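Gears on a cloth or gears in a tray?

gearbotherer
Settle something for me. I've been stripping the little Dundier gearbox and laying the bits out on an old grey cloth over the bench, and my brother says I'm mad and should use a tray like everyone else. Cloth is softer on the teeth and I can see everything. Who's right?

Urrego51
Tray, sorry. Cloth sheds. You'll be picking fluff out of the grease till November.

gearbotherer
Bit of lint never hurt anything, it all gets wiped before it goes back! Here's how it's looking, disc and gears on the grey cloth:
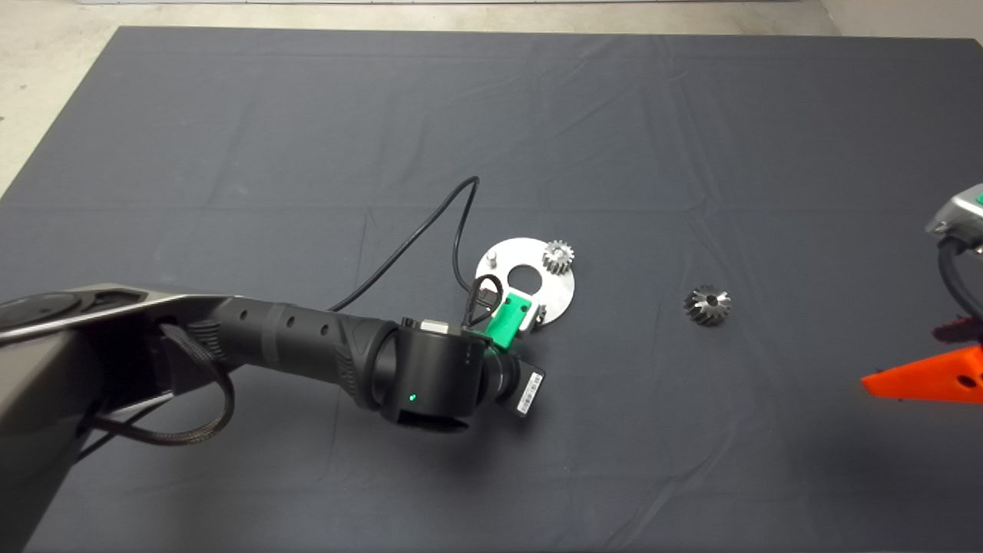
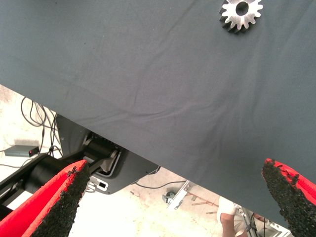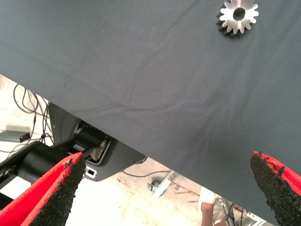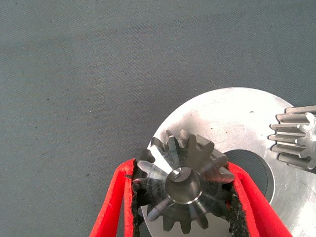 Anyway my other question is the plate. Do I bother polishing it or just clean it and leave it be? Ferenc Bodnár at the club reckons a wipe with white spirit and stop fiddling. I paid 290 for the whole gearbox so I don't want to wreck it being fussy.

mossy_bench
Leave it! Scratches on the flat don't matter, burrs on the teeth do. Run a fingernail round each gear and you'll soon feel one.

Urrego51
Disagree on leaving it, I always give mine a light rub with a grey pad. Takes two minutes. And get a tray — a round gear will roll off a cloth the second it gets up on its edge, ask me how I know.

mossy_bench
They roll off trays too if you knock them, Urrego. I lost one under the freezer for nearly 2 years. Iron the cloth flat and it's fine.

gearbotherer
I am not ironing a bench cloth, my wife would never let me hear the end of it. No polishing then, I'll try the fingernail thing tonight. Does anybody know if the Zevimero grease is ok on bevels?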